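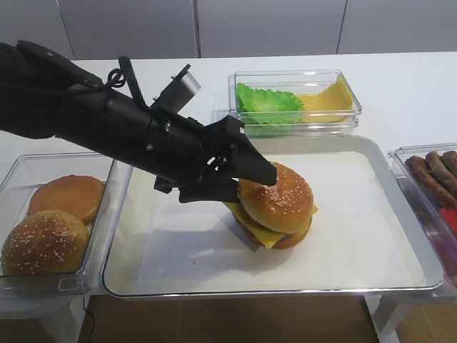 4.2 Handwashing in the canteen queue

Flu reached Josden in February, as it does most years, and the town met it with posters. Mirani and Hashmi put up 44 of them across 6 workplace canteens and asked 1,353 diners, one month on, what the posters had said. Most remembered the colour. Figure 3 gives recall by site, with Virk, the largest, doing worst.

Sick leave was harder to read. Roughly 900 diners agreed that staying home with a fever was sensible – a view they held firmly while coughing at their desks. Absence rose only at the Farketti depot, where a new supervisor had started paying for the first day off. We cannot separate her effect from that of the posters, though we have our suspicions.

Figure 3. Share of diners recalling at least one poster message, by canteen. Bars show 95% intervals.

Correspondence: Aldana Figueroa, Plindier Institute, Josden | Back to top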